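Handout 6: House rules for the manipulation bench
Course leader: Ksawery Tokarz. Last updated: August 8, 2024

You will have read the Usum guidance on shared workspaces before this session, or you will be reading it now, quickly, under the desk. It runs to 123 pages, of which 2 concern anything you are likely to do. The notes below cover those, plus what we have learned in room 53 by doing it badly.

Before the arm is powered

Walk round the bench. Say out loud where the emergency stop is and check that you can reach it without leaning over the table. Pointing vaguely and saying "over there" has been tried. Bags and coats go on the hooks. Anything on the table is part of the task, and anything that isn't part of the task comes off, including your tea.

Write the layout down before the first run. "Kitchen stuff, as usual" was a real entry in the January log and cost Jinlong Liang most of an afternoon.
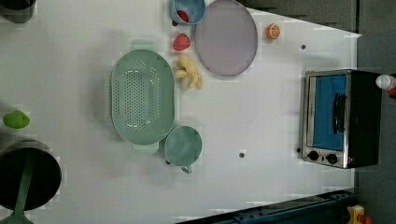

One person runs the arm and one person watches it. The watcher does not hold a phone, fetch things or offer advice on grasping. If the watcher says stop, the operator stops and the argument comes afterwards. Hands stay outside the table edge while the motors are live, however small and helpless the object that has rolled away.

Speed stays at the training setting until your pair has been signed off. The Zuvaser controller will let you raise it. It will let you do all sorts of things — it is very trusting.

Holding and letting go

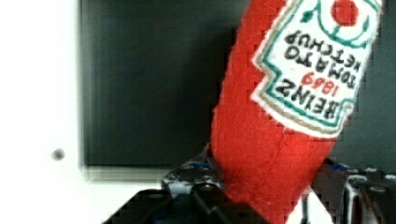

Grip force is set for the most delicate object in the task and raised in small steps. Students like to begin at the other end, on the grounds that nothing has ever been dropped by squeezing harder. Soft objects encourage this, as they forgive nearly everything. Look at how the red felt of the ketchup bottle bulges between the two fingers: on a plush toy that costs you nothing, and on a thin plastic cup it would be the end of the cup. Note the force with the object's name, and note which way up it was held. "HEINZ" reading upside down is a perfectly acceptable grasp, provided the log says so.

Never release over the edge of the table. Never pull an object out of a closed gripper by hand; open it from the controller, with the watcher's agreement.

Afterwards

Park the arm, power down, then tidy, in that order. Hender and Jakubowski both get marked on the log as well as the demonstration, whichever of the two set texts your pair is following. Bring it next time, legibly.

Questions to Ksawery Tokarz, room 53. © Course team. Back to top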